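Support > Property Listings > Driden Listing Manager > Set-up Guide > Section 4: Creating a Sales Listing

Print this page | E-mail this page

We use cookies to remember your region and measurement settings. By continuing to use this site you accept our cookie notice.

4. Creating a Sales Listing

This section covers entering a residential property for sale in Driden Listing Manager, from the blank record to the point at which it can be sent to the public site. Rental records use a different form and are covered in Section 5. New construction with more than one unit is covered in Section 6.

4.1 Before you start

You need an agent or office manager login. Assistant logins can save a draft but cannot publish it.

Have the following at hand:

- the signed listing agreement
- the parcel number as it appears on the county tax record
- room measurements, in feet and inches
- the seller's disclosure form, if your state requires one

Note: If the property was listed by your office in the past, do not create a new record. Open the old one and choose Relist. See 4.6.

4.2 Opening the record

1. Sign in and select your office from the list at the top left.

2. Choose Listings, then New, then Residential Sale.

3. Type the parcel number and press Find. The street address, lot size and year built are filled in from the tax record.

4. Compare the address with the listing agreement. If the unit number is missing, type it in the Unit field. Do not add it to the end of the street name.

5. Press Save Draft. The record is given a listing number, which does not change for the life of the record.

Caution: Pressing the browser's Back button before Save Draft clears the form. The parcel search has to be run again.

If Find returns no match, remove any dashes from the parcel number and try again. Some counties store the number with a leading zero that is not printed on the tax bill. If there is still no match, choose Enter by Hand and complete the address fields. Records entered by hand are held for review by the data desk and normally clear by the next business day.

4.3 Property type and floor area

1. Set Property Type. Use Condominium only where the unit has its own deed. A co-op share is entered as Cooperative, whatever the building looks like from the street.

2. Set Level. For a unit in a multistory building, enter the floor on which the front door of the unit stands.

3. Enter the floor area. Type the number alone, without commas or units. A floor area of 1,062 square feet is typed as 1062.

4. Set Source of Measurement to Tax Record, Appraiser, Owner or Agent.

Where the tax record and your own measurement differ, enter your own and set the source to Agent. Keep your worksheet with the office file. In the sample record supplied with the software (Trinden Court, Unit 25), the tax record gives 1,119 square feet and the agent measured 1,062. The larger figure takes in an enclosed porch that has no heat, and the porch is entered separately under Other Areas.

Do not include garages, open balconies, unfinished basements or shared hallways in the floor area.
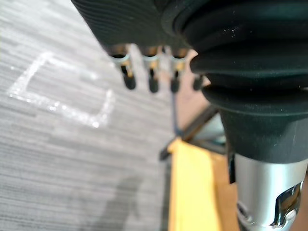

4.4 Rooms

Rooms are entered one at a time and are printed on the listing sheet in the order in which you enter them. Start at the front door and work through the home in the order a visitor would walk it.

1. Press Add Room.

2. Choose the room name from the list. If none fits, choose Other and type a name of up to 20 characters.

3. Enter length and width. For an L-shaped room, enter the longest measurement in each direction and check the Irregular box. The sheet will print "at widest" next to the size.

4. Select the flooring, and up to four features.

5. Press Save Room. Repeat for each room.

To change the order later, open the Rooms tab and drag the handle at the left of the line. On a touch screen, press and hold the handle first.

Note: A room can be counted as a bedroom only if the Window and Closet boxes are both checked, unless your office manager has turned off the closet rule. The closet rule is set under Office Settings and applies to every listing in the office.

4.5 Price and public remarks

1. Enter the list price in whole dollars.

2. Set Price Display to Full, Range or Call Agent. Range requires both a low and a high figure, and the high figure must match the list price in the agreement.

3. Type the public remarks. The limit is 1,000 characters, including spaces. The counter under the box turns red when fewer than 86 characters remain.

4. Type the showing instructions in the Agent Remarks box.

Caution: Do not put lockbox codes, alarm codes or the seller's phone number in the public remarks. Text in this box is sent to partner sites within minutes of publishing and cannot be called back from them.

Public remarks are checked against the fair housing word list when you press Save. A flagged word is underlined. You may edit the word, or press Request Review and add a short reason. While a review is open, the listing stays in Draft.

Remarks pasted from a word processor may carry hidden formatting, which counts toward the limit. Use Paste as Plain Text from the Edit menu.

4.6 Relisting an earlier record

1. Find the old record under Listings, Expired or Listings, Withdrawn.

2. Choose Relist. Rooms, floor area and features are copied. Price, remarks and dates are left blank.

3. Check the Flooring and Heating fields against the current condition of the property.

4. Enter the new agreement dates and press Save Draft.

The earlier listing number is kept in the History tab. Days on market continue from the old count if the gap between the two agreements is 25 days or less.

4.7 Checking and publishing

1. Press Check Record. Missing required fields are shown in a list on the right. Select any line to go to the field.

2. Press Preview and read the sheet as the buyer will see it.

3. Press Publish. The status changes from Draft to Pending Feed, then to Active.

If the status stays at Pending Feed for more than two hours, open the Feed Log and look for error F3 (agreement date missing) or F7 (address not matched). For any other code, contact the data desk with the listing number. Do not press Publish a second time while the first request is open, or a duplicate will be sent to the Homen and Sisay feeds and both copies will have to be removed by hand.

Section 4 last revised Wednesday, June 17, 2020. Revision by Zinash Fikre; checked by Macarena Bravo.

Next: Section 5, Creating a Rental Listing

Print this page | E-mail this page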